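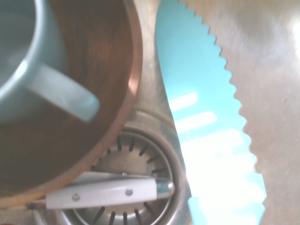
Wrist cam vs overhead cam for the sink task — club build thread

Forum: Student Teams > Manipulation
Replies: 12

grurkby_kaiwen
ok so our club (Team Grurkby, second year) is doing the sink clearing task for the Madberg student round. Arm is a used six axis, two finger gripper, small cam on the wrist. Pic at top is the wrist view over the basin.

Problem is picking order. Task says empty the sink, no drops, dishes to the rack, sharp stuff to the tray. Our planner goes for whatever the segmenter is most confident on. So it wants the bowl. Every time. But the bowl has the mug in it and the bowl rim is over the knife blade.

Kaiwen Dai (software) — two of us on code, three on hardware, July deadline. What are people doing for order?

wian_n
Mug first. Handle is pointing out toward the middle of the bowl, it's practically asking for it. Then bowl, then knife. Stacked things come off top down, done.

Wian

nobuhle_ng
Disagree a little. Mug first yes but I'd get the knife before the bowl. If you drag the bowl even a bit the rim can push the blade around, and then your knife pose is stale and you have to look again. White handle is out in the open with the two rivets showing, grab there, pull it to the right, away from the bowl.

wian_n
pull it out from under a bowl?? with a two finger gripper? You'll tip the bowl.

nobuhle_ng
It's a thin blade. Slow pull, keep it low. We did this last season with a butter knife under a plate, fine.

wian_n
butter knife isn't a knife knife. And plates don't roll. Round wooden bowl will.

bomerex_jm
what's the score on a rescan in your division? In ours a second look costs you 12 points so Nobuhle's order makes sense. If rescans are free just lift the bowl and look again, who cares

grurkby_kaiwen
Rescans are free but they cost time. Run is 636 seconds total and we're slow. One look plus segmentation plus plan is way too long on our laptop, it's old

lihua_lu
Nobody mentioned the turquoise serrated one yet? That would scare me more than the knife. Big glare bands right across the blade, your depth is going to be garbage there. Do you even get a mask for it

grurkby_kaiwen
@lihua_lu we get a mask. We get THREE masks. It splits at every bright patch. So the planner thinks there's a few small turquoise things and tries to pick a piece of blade. Stopped it by hand twice

lihua_lu
Yeah so same thing happend to us with a shiny ladle. Two fixes, pick one:
1. merge masks with the same hue if the gap between them is short and the edges line up
2. change the light

We did 2. Moved the lamp so it wasn't over the basin and hung baking paper in front of it. Five minutes of work. Right side of your sink is all blown out too so it would help everything

wian_n
can't change the light at Madberg. Venue lamps.

lihua_lu
You can't? Our regional let us bring one.

bomerex_jm
rule sheet says "no team lighting inside the cell". Outside the cell is a gray area, ask the judges before you bet on it

jingyi.meng
Mentor here (not yours, I help the Wan team). Step back from the order argument a sec. From that one view you can't see where the handle of the turquoise blade is, it runs out the bottom. Same for the bowl and mug, they run out the top and left. You are planning grasps on things you only half see. Back the wrist up before the first look. Higher start pose, whole basin in view, then go close for each pick.

grurkby_kaiwen
we had a higher pose, arm hits the faucet mount on the way there :(

jingyi.meng
Then two looks, one shifted left and one shifted toward you, and stitch. Or come in from the other side of the faucet. Don't grip any blade you haven't found the handle of, please. Fingers pads get cut up and then you have slip on everything after.

nobuhle_ng
+1 on the pads. Ours were shredded, we went through a whole pack before we figured out why the cups were slipping

tm_hardware_415
Hardware side of Grurkby, hi. I keep telling Kaiwen the drain is the other issue. Knife handle lies right across it and the strainer is full of slots, so a fingertip going down low next to the handle can catch in one. Want a min height over the drain, fixed number, no exceptions

grurkby_kaiwen
if I put a min height there we can't get under the handle

tm_hardware_415
don't go under. Pinch from the sides, fingers either side of the handle, stop high. It's a handle, it has some thickness

wian_n
agree with hardware on this one. Side pinch. Collar around the drain is raised too so you get hung up on that before the slots

nobuhle_ng
Side pinch is fine with my order too btw

wian_n
still bowl first

nobuhle_ng
lol ok. Log both?

grurkby_kaiwen
Ok so plan for tonight:
- two looks, shifted, stitched
- merge turquoise masks by hue (Lihua's option 1, we can't count on light)
- mug by the handle
- then A/B: knife before bowl vs bowl before knife
- turquoise blade last, only once we see its handle
- height floor over the drain, side pinch only

Will also ask Madberg about the lamp.

bomerex_jm
how many runs for the A/B? two of each tells you nothing

grurkby_kaiwen
as many as we get before the building closes. Reset takes forever, we put everything back by hand

jingyi.meng
Tape marks on the outside of the basin help with resets. And one person places, a different person checks. Power off the arm while hands are in there, knife or no knife.

grurkby_kaiwen
Update, build 1534. Hue merge works, one mask now, one ugly bump on the serrated side where it ate some glare. Stitching is off by a bit, seam goes right thru the mug. Mug pick still ok, the handle is all on one side of the seam.

Knife before bowl: bowl rocked both times, didn't tip.
Bowl before knife: knife moved once, needed the extra look.

So you're both kind of right

wian_n
rocking = going to tip at the comp

nobuhle_ng
Pull slower. What speed are you at

grurkby_kaiwen
will check the config, think it's still the default. Faucet mount is coming off tomorrow so we can try the high pose again too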